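**Table Surface Technician, part-time (4 positions)**
Skunska Workshop, Hirkbridge

Skunska refinishes and maintains wooden work tables for schools, studios and small workshops. We are hiring four part-time technicians for the tabletop section. The work is surface preparation, inspection and record keeping. Start is in February.

## Duties

- Clear and dust each tabletop before inspection. Dust is removed with a dry cloth first, then a damp one, following the grain.
- Inspect the surface under overhead light and again at a low angle. Record glare, dull patches, raised grain, scratches and debris.
- Sand by hand with the grain where the work order calls for it. Machine sanding is done by a separate section.
- Apply oil or clear finish to the grade given on the work order.
- Enter results in Dzene, our job tracking system, before the table leaves the bay.
- Keep cardboard, cloths and abrasives sorted at the end of the shift.

Applicants should be able to tell a grain line from a scratch and a dust speck from a flaw in the finish.
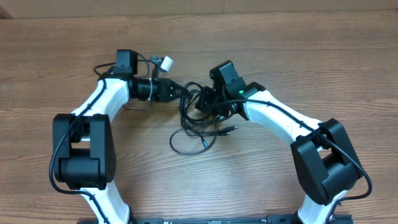
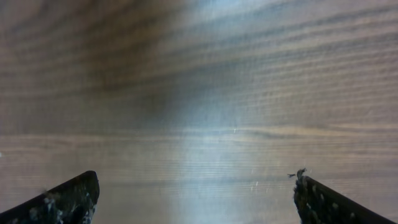
*Wooden surface with mostly horizontal grain. Second picture: close view at a low angle, with glare and a few white specks.*

## Requirements

- Experience in furniture finishing, floor finishing, joinery or a similar trade. Trade school coursework is accepted in place of paid work.
- Good near vision, with or without glasses. Color matching is part of the job.
- Able to stand for most of a shift and to help move a table with a second person.
- Able to read a work order and write short, legible notes in English.
- No known sensitivity to wood dust or finishing oils. Masks and gloves are supplied and must be worn in the sanding area.

Previous use of Dzene is not required. Training is given in the first week.

## Practical test

Applicants who pass the first review are invited to a test at the workshop. It lasts 30 minutes and has two parts. In the first, the applicant inspects a tabletop and marks a printed grid with the position and type of each defect. In the second, the applicant prepares and finishes a small sample board. Bring closed shoes. All tools and materials are provided.

The grid is scored against a reference sheet made by the section lead. Missed defects and false marks count the same. Grain features marked as scratches are scored as false marks.

## Hours and terms

Shifts begin at 9 a.m. and last four hours. Overtime is rare and is offered in advance. Pay is hourly and depends on grade; the current pay table is sent with the test invitation. Technicians who complete the trial period may apply for training in veneer repair at our Eludard site.

## How to apply

Send a short work history and the names of two references to the Skunska hiring desk in Hirkbridge, by mail or in person. Write "Table Surface" on the envelope. Photographs of finished work are welcome but should be prints. They will be returned at the test or by mail.

Incomplete applications are held until the missing items arrive.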